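Category: Datasets > Household > Kitchens
Last updated: 27/11/2025
Search this site Search Advanced search

# Povby Kitchen Set

Povby is a labeled image collection covering one domestic kitchen in ordinary use: counters, sink, dishwasher, and small countertop appliances. It was put together for people working on object naming, fixture segmentation, and open/closed state for built-in appliances. This file describes the contents, the label rules, and the known problems.
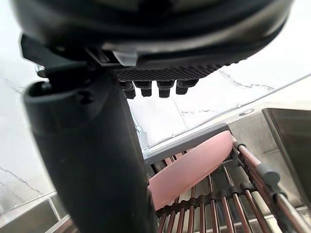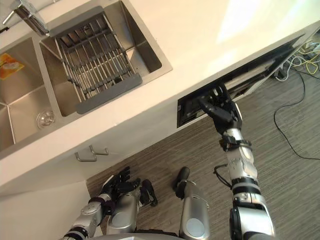 Povby kitchen. First: roller grill and marble countertop. Second: double sink with drying rack, dishwasher open.

## Contents

The current release holds 496 images in 16 folders. Each folder covers one session, and a session may mix close views of a single appliance with wide views of the counter and cabinets. Folder numbers reflect the order in which labeling was finished. They should not be read as a timeline.

 povby/
 sessions/ 01 to 16
 labels/ one JSON file per session
 classes.txt
 splits/ train.txt, val.txt
 CHANGES

Files within a session are unordered. Tools that expect a sequence will load them, but the result has no meaning.

## Classes

There are 18 classes. The ones that raise the most questions are listed below; the full list is in classes.txt.

- `counter`: any worktop surface. Veined marble and plain white surfaces share this class. Material is not recorded.
- `sink_basin`: one label per basin. A double sink gets two. A basin that is only partly in view is still labeled.
- `drain_strainer`: labeled separately from the basin.
- `dish_rack`: freestanding or set into a basin. For racks made of parallel rods, the outline includes the end bars and the gaps between rods.
- `faucet`: base and spout together.
- `dishwasher`: body and door as one object, with a state field (see below).
- `cabinet_handle`: one label per handle, including handles on drawers.
- `roller_grill`: outer housing, rollers, and any clear guard. Individual rollers are not outlined.
- `fixture_other`: small fittings in or on a surface whose purpose could not be agreed on. The round metal fixture on the marble is in this class.
- `packet`: small food or detergent packaging and loose labels. Contents are not recorded, and printed text is not transcribed.

## State field

Only `dishwasher`, `cabinet`, and `drawer` carry a state. Allowed values are `open`, `closed`, and `unclear`. A door that shows any part of the interior is `open`, whatever the angle. Earlier drafts had a `partly_open` value. It was dropped after Concetta Farina and Selim Başaran labeled the same two sessions and disagreed on most of the partly open doors.

State is judged from the single image. Labelers were told not to look at neighboring files, and not to guess whether a door was being opened or shut.

## Label process

Each session was labeled by one person and checked by another. Jyoti Maurya wrote the class rules and settled disputes. Outlines were drawn by hand in the Erkden tool and exported as polygons. Where an object is hidden behind something in the foreground, only the visible part is outlined — no outline is completed by guesswork. An object split in two by an occluder gets one label with two polygons.

Very bright areas of countertop were a recurring difficulty. Where the edge of a white counter could not be found against the light, the labeler followed the last clear stretch in a straight line and set `edge_uncertain` to true.

## Splits

Train has 14 sessions and val has the remaining two. The split is by session and should be kept that way. There is no test split.

## Known issues

- `roller_grill` is rare and appears mostly in close view. Do not report a per-class score on it without saying so.
- Reflections in brushed steel were labeled as objects in session 03. Fixed in the February release, but copies made before then still have them.
- `cabinet_handle` is missing from part of session 09.
- Clear plastic edges are inconsistently included in `roller_grill`, especially where they sit against a white background.

## Terms

Free for research and teaching. Redistribution of modified labels is allowed if the CHANGES file is kept and extended. Corrections go to Henryk Pawłowska, with the session number and file name in the subject line.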